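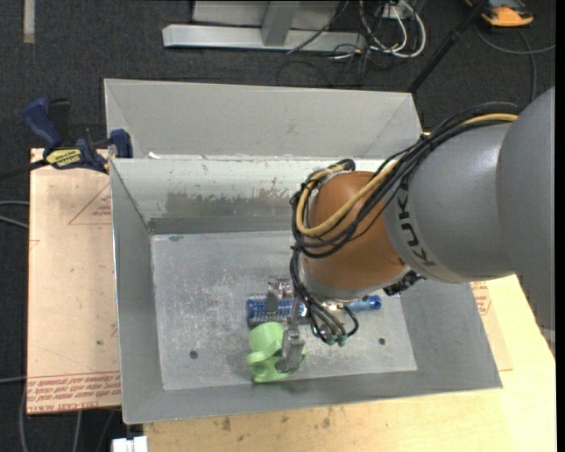 Fig. 1. Green cup and blue cylinder, close together on the floor of the grey bin.

Week 3 notes: Mixed bins, or how things sit when you let them

Hi all. These are my tidied-up notes from the third session of Storage and Sorting, the one where I talked too fast and we ran out of time before the drawer exercise. I've filled in the bits I skipped. If you were away, read these and then do the homework at the bottom, and you'll be caught up.

So, bins! I love a bin. I grew up in a house where everything small lived in one big tub by the back door, and most of what I know about this subject I learned digging in it for a bike pump. A bin is the laziest storage there is and I mean that kindly. You don't fold, you don't stack, you let go. The work comes later, when somebody wants one thing back out.

What the bin does

Start with the shape. The one in Fig. 1 has sloping sides that flare out from a rectangular floor, so the opening is bigger than the bottom. Flared sides give your knuckles room, and they nudge round things back toward the floor. You pay for it in floor area, and people always forget that when they're measuring a shelf. Measure the top and the bottom, write both down, and plan the contents by the bottom number.

Next the floor. A flat floor means a rounded object can roll until it meets a wall or a neighbour. Some people line their bins with felt or a cut-up yoga mat (Essam swears by a folded tea towel — more on him in a minute). I leave mine bare if the contents are hard and line them if anything in there chips.

Sheet metal also shows its life. Look at the pale scratches and cloudy marks, heaviest on the left. I don't mind scuffs one bit and I'd ask you not to scrub at them with anything gritty at home, you only make new ones. Warm water, dish soap, soft cloth, dry it straight away.

What the contents do

Cups first. A mug standing on its base is a tidy little cylinder with an ear. Tip it over and it's a different customer altogether: the handle becomes a prop, the mouth faces sideways, and small stuff wanders in. I once lost a good eraser for an entire October inside a mug in a bin. The green one in the figure has its handle looping out at the lower left, and a handle you can see is a gift if you're the one reaching in. When you're loading a bin by hand, turn handles toward the open space.

Long round things next. Bottles, rolled mats, tubes, flashlights, anything of that family. Lying down they take up a strip of floor and they like to settle alongside whatever's there. The blue one lies horizontally with the cup right next to it, and that's the pairing I want you thinking about for the homework. Two shapes that don't nest, sharing a floor.

A word on colour. Light green and blue on grey are easy to tell apart at a glance. Put a grey cup in there and you'd be feeling around for it. If you're buying containers for a dark cupboard, go for a colour that none of your stuff is. Ľudovít Gajdoš, who taught this course before me and left me his binder, has one line on the subject underlined twice: "pale box, dark things; dark box, pale things". I've never improved on it.

Sort or dump?

We had a good argument about this in class. Essam Belhaj was firmly on the side of dumping and said he'd rather rummage for a minute than sort for an hour. Fair enough! It depends how many things are in the bin and how alike they are. With 2 objects there's no sorting to do. With 26 you'll want a divider, or a second bin. My own kitchen drawer is well past that and I'm not taking questions.

My rough test goes like this. Stand over the bin and look straight down. If you can see part of every object, leave it alone. If things are hiding under other things, take a layer out and find it a new home. Do it standing up, with decent light, and before you're tired.

Homework

Pick one container at home with mixed stuff in it. Don't tidy it first, please, I will know. Write down the size of the floor and the size of the opening. Sketch what you see from directly over it, pencil is fine. Then take out one round thing and one thing with a handle, put them back in a different position, and sketch again. A few lines on what moved and what you could no longer see.

Bring both sketches to the next session in room 328. The reading is the Havlíček chapter on open containers, the short one, and skip the tables. If you can't find the handout it's in the tray by the door, underneath the sign-in sheet.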